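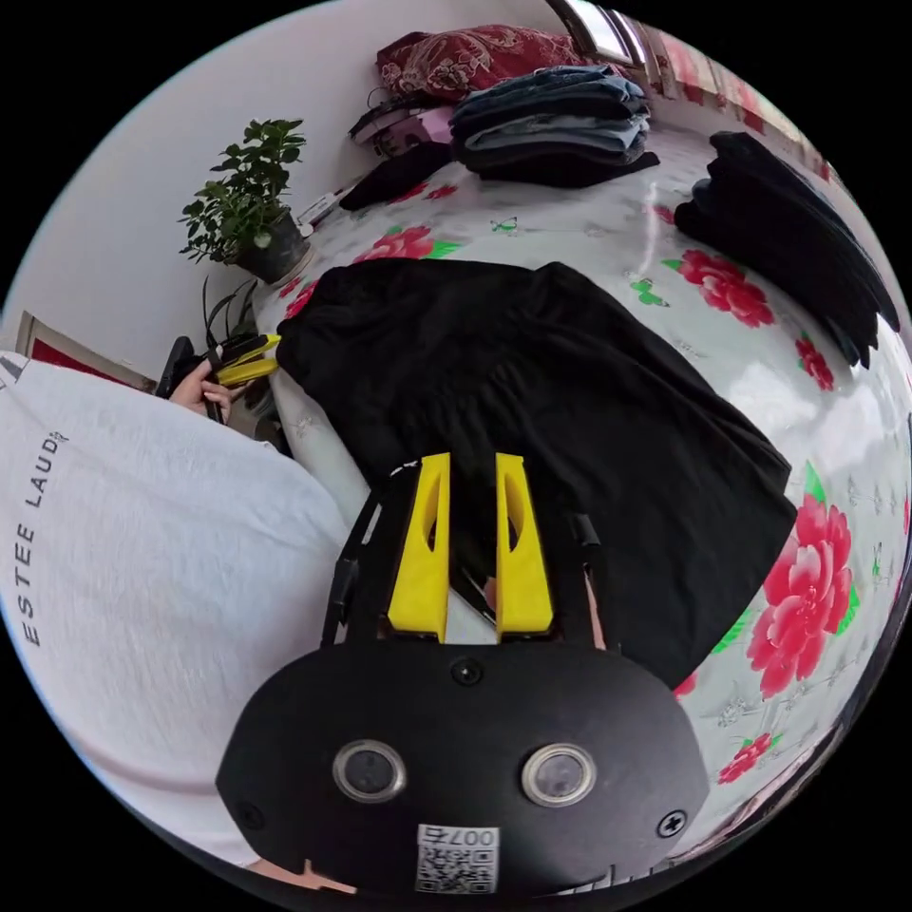
Sorting on the bed: a black garment laid flat for folding, with the jeans already stacked by the pillow.

Magdy Naciri has folded other people's clothes for a living for 13 years. He started in the back room of a laundry in Etville, and since November he has run Flanum, a small service that comes to the house and puts a bedroom in order while the customer gets on with something else.

Most of the work is done on the bed. Naciri says customers often expect him to bring a table.

"I did bring one at first," he says. "It took up the floor and I kept walking into it. A bed is wide, it's at a decent height if you don't mind bending, and everyone has one. You make it first, pull the sheet tight, and then you've got your work surface."

He likes a patterned sheet for the job, particularly for dark clothes. On a navy sheet, he says, a black sleeve disappears and gets folded in crooked. On flowers the outline is easy to follow.

Black clothes take up more of his time than anything else. Many of his customers work in shops or restaurants and own a great deal of black, and it all ends up in one heap.

"You can't tell what anything is until you pick it up," he says. "So I open each piece out flat, smooth it from the middle, and look at it. Is it a top, is it a dress, is it inside out? Then I fold. People want to fold in the air, against their chest. You can do that with a towel."

Jeans he does early, as they hold their shape and can be stacked at the head of the bed out of the way. He folds each pair lengthways, then in thirds, and puts no more than six in a pile. Blue and dark pairs go together. Sorting them by shade, he says, lasts until the first wash.

Esben Kragh, who joined him last year after a spell at Primard, handles the wardrobes and drawers. He asks customers to leave plants, pictures and anything else by the bed where they are.

"We're there for the clothes," Kragh says. "If I move your plant you'll be looking for it all evening."

A normal visit lasts around 5 hours for two people. The longest so far, at a family house on Shaikh Road, ran to 10, and they went back the next morning for the coats.

Naciri's own bedroom is tidy, he says, apart from the chair.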